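Home Projects Docs Blog About Search

2020-04-18
by Hendrik Stevens

# Witura: a data card for my snack and pantry label words

Hi! So this is the README for Witura, a little word list I've been putting together from the labels on packaged food. It's plain text, one word or phrase per line, with a tab and then the kind of food it came from. I started it in February when I wanted a spell checker that would stop underlining "shortbread" (it still does, but now I have a list that says it's wrong).

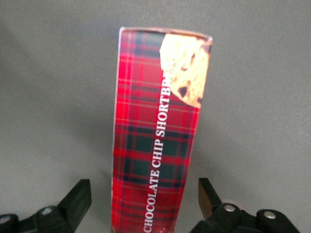 **Hendrik Stevens**, maintainer of Witura

There are 2000 entries in the main file, `witura_main.txt`, and 138 more in `witura_odd.txt`. The odd file is where I put things I couldn't make up my mind about. Is "choc chip" its own entry or just a short form of "chocolate chip"? Montserrat Cordero says short form, I say entry, and so it sits in the odd file until one of us gets tired.

## How I picked the words

I typed everything in by hand from the front of the pack only. No ingredient lists, no nutrition panels, no small print on the back. Labels love capital letters, so I put everything in lower case except names. If a phrase was split over two lines on the pack I joined it back up with one space. Hyphens stay if the label had them, even when they look silly.

Each line has one of 14 food kinds. Cookies and crackers are separate, which caused more email than I expected! Bahman Heydari sorted the whole cracker section for me and also found three lines where I'd used spaces for the tab. Those are fixed.

## What's in it and what isn't

It's all English, and mostly sweet stuff, so please don't use it to work out what people eat. It's what I could find on shelves near me plus what friends mailed in. Soup is thin. Tea is huge (Czesław Makowska really likes tea). Brand names are left out of the main file, and I'd like to keep it that way, so pull requests that add them will get a friendly no.

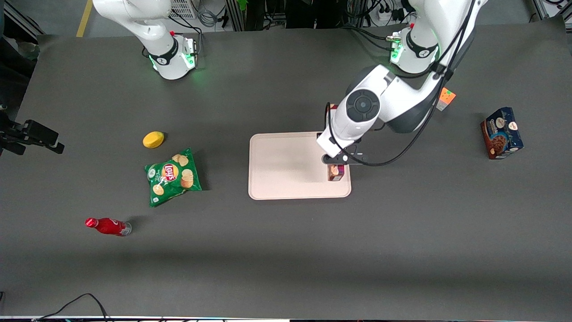 **Can I use the list in a word game?**

Go ahead, any game you like, free or paid, as long as you keep the credits file with it.

## Loading it

Read it as UTF-8 and split on the first tab. Don't split on commas, some of the phrases have them inside. If you open it in a spreadsheet it may turn a couple of entries into dates, so set both columns to text first. The Fomitz script in the tools folder does all of this and prints any line it doesn't like.

## Known problems

- "flavor" and "flavour" are both in there and aren't linked
- version 3 still has a few doubles in the cereal section
- accents are missing on some of the older lines

Hamidreza Kazemi is working on the accents. If you find a typo, open an issue and paste the whole line, tab and all.

We use cookies to remember your settings. Accept Decline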